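About Irkero

We're a small company in Mokbridge. Offices send us their desk supplies, returns, mixed up drawers of stuff from when they move or close a floor, and we sort it, pack it in trays and send it back usable. Started by Ayten Ersoy and Fouad Ashour in a unit on Godoy Street with one long table and a lot of tape. Still have the table.

What changed

Until last December all sorting was by hand. 400 trays in a normal week, same reach, same twist, all day. Sore wrists, people leaving. So we put in two-arm benches for part of it. Pens, scissors, cables, tubes, the small mixed things. Cables are still the hard ones, they tangle and the arms dont like them much. We're working on it.

No one lost their job over this. We said so in writing before the first bench was switched on and it's still up by the kettle. What did change is what a day looks like. Less sorting, more checking, more setting up, more time on the phone with customers. Pay went up one grade for anyone who does the bench training, which is 10 days, paid, on shift.
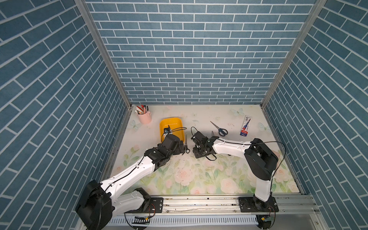
Apinya Suksawat says the first month was worse than the old way, she spent it resetting things and felt like a babysitter, and she'd tell anyone starting now to ask for the slow setting and leave it there until they're bored. She also says her shoulder has stopped waking her up, and that she misses the talking, since sorting side by side you talked and at a bench you mostly don't.

Fair point, that last one. We moved the benches to face each other in the spring and made the morning break longer. Helps a bit. Not solved.

How we work now

Early shift and late shift, no nights. The benches don't run at night either. Anyone can stop a bench, any time, no form to fill in. Speed is set by the person working it and not from the office. We don't keep individual scores.

Bench training: Volkan Yazıcı
Customers and pickups: Orhun Canpolat

Visits

Schools and other small firms welcome, groups up to 10. Next open morning is Mon 7 July, coffee from nine, come in by the Birnlow Road side becuase the front gate sticks.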